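3.2 Surfaces and containers

The study looked at how small furnished work surfaces are laid out when they have to hold living plants, dishes and fixed hardware at the same time. Most earlier accounts of table layout treat the surface as a single flat area. In the rooms we visited, few tables were used that way. People put up shelves, risers and trays, and the objects on them were sorted by height as much as by distance from the edge.

We recorded tables at two sites, the Tillon workshop and the upper floor of the Gatulik building. Tables at Tillon had painted tops and were left out of the comparison of surface color. Tables at Gatulik had pale wooden tops. All were used standing, and people reached across them from the side as often as from the front. We noted for each table which objects stood directly on the top, which stood on a raised surface, and which were fastened to an edge.

Objects fastened to an edge were treated as part of the table. Brackets, mounts and rails take up space that cannot be used for anything else, and they set the line behind which loose objects are seldom placed. A loose object was given one of two labels, "floor" if it rested on the tabletop and "deck" if it rested on something that itself rested on the tabletop. A pot with a saucer under it was still labeled floor.

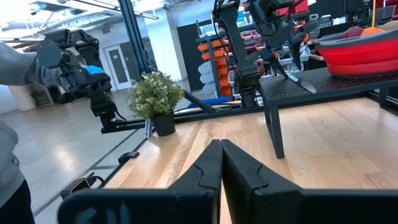 Pornberg, 16 September 2024

Figure 4. Wooden tabletop with a potted plant in front of the far rail (floor) and a red collapsible bowl with gray rims on a perforated platform (deck).

The table in Figure 4 shows both labels in use. The plant, in a round black pot, is on the wood and close to the black metal rail. The bowl is on top of the black platform, which stands on legs. A bracket is clamped to the left edge of the table and was counted as part of the edge under the rule given above. The area of bare wood between the plant and the near side of the table was entered as open surface.

Plants raised a question that the labels did not settle. A potted plant has a small footprint and a much wider crown. When the leaves are dense, the space under them is hard to use even though nothing touches the tabletop there. Shakya's scheme for kitchen counters measures the base only, and we followed it for the main results so that the two sets could be compared. We also kept a second measure that took the widest part of the foliage. The choice matters most on narrow tables, where a plant with a full crown can close off a corner that the base measure reports as free.

Flowering plants were not separated from other plants in the coding. Their flowers were noted in the remarks column, mainly to help tell one pot from another when the same table was recorded again in January.

Bowls were simpler. A rigid bowl has one size. A collapsible bowl has at least two, and we recorded it in the state in which it was found. We did not fold or open any container for measurement. Items in a bowl, or so close behind it that they could not be told apart from its contents, were entered under the bowl and not given a label of their own. This rule lowers the number of deck objects slightly, but it avoids guessing about things that are partly hidden.

Perforated platforms were coded as solid. The holes let water and crumbs through and make the top easier to clean, but they did not change what people set on it. The space under a platform was coded separately as covered surface. It was open to the hand from the side at most tables, and at the Gatulik site it was often left clear.

Open surface was measured with a 40 mm grid laid over a plan drawing of each table. A cell was open if no part of a base, leg or clamp fell inside it. Cells along the edge that were cut by a rail were dropped. Tables shorter than 1000 mm on the long side were measured with the same grid, though the loss of edge cells weighs more heavily on them, and they are reported in their own row in the tables that follow.

Two coders worked from the same drawings. Where they disagreed on a label, the object was checked against the notes made in the room, and the entry in the notes was used.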